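2021-07-12

The second round of the Dultwood Piano Competition was heard today in the Assembly Room, beginning at ten and closing shortly before six. The jury sat in the order agreed at the January meeting, with Anum Mirani in the chair. I record my own impressions before the marks are entered, as is my practice.

The morning belonged to Noman Bhutto. He had drawn the first place and chose to open with the Haydn Sonata in E flat, the large one, and the opening chords were given their full weight without any hardness. His tempo in the slow movement was on the broad side. I should have preferred a little more movement in the middle section, where the line began to sag, but the ornaments were clean and the return was beautifully prepared. He followed it with two of the Brahms intermezzi from opus 118. The A major was sung with real warmth. The other, in E flat minor, is a bleak piece and a hard one to bring off in a large hall before lunch, and he did not try to make it more agreeable than it is.

Asif Bangash played next. His Chopin, the Fourth Ballade, was secure in every technical respect, and the coda was the most accurate I have heard in this competition. It did not move me. The opening theme was phrased in exactly the same way at each appearance, and by the third I was listening for faults. His Ravel was a good deal better. The pedalling in "Ondine" was careful and the climax arrived where it should.

The hall holds 900 and was almost full by the afternoon session. I make it 800 for the morning. A short interval was taken at half past three for the tuner to attend to the top octave, which had begun to drift under the lights.

Noman Qureshi gave the performance on which the jury will, I expect, disagree. He offered the Schumann Fantasy and took considerable risks in the second movement, where the leaps at the end were not all landed. Jawad Soomro, who sat beside me, put down his pencil at that point and did not take it up again until the finale. My own view is more generous. The last movement was played with a quietness that held the room, and the inner voices were balanced with great care. Wrong notes of that kind are easily mended. The understanding shown elsewhere is much harder to teach, and a competitor who has it ought to be heard in the final.
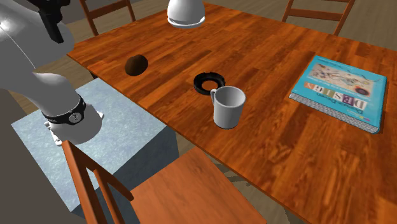 The set work, Vachon's Three Studies, was heard from all the candidates and suffered from the repetition. The second study in particular is written so thickly in the left hand that only Mr Bhutto made the tune plain. I shall suggest to the chair that the set work be placed first in each programme next time, so that it is met with fresh ears.

Deliberation was put off until tomorrow at the request of the chair, who wished to consult the recordings of the Brahms. I have no objection. The marks were sealed and handed to the office.

Dined alone at the hotel. Read through the proofs of the booklet note for the Nerka reissue of the Schubert sonatas, and corrected the key of the Impromptu on the second page. The Stultbridge trustees have asked for my report on their festival by the end of the month, and I have not yet begun it. Scores for the final to be collected from the porter at nine.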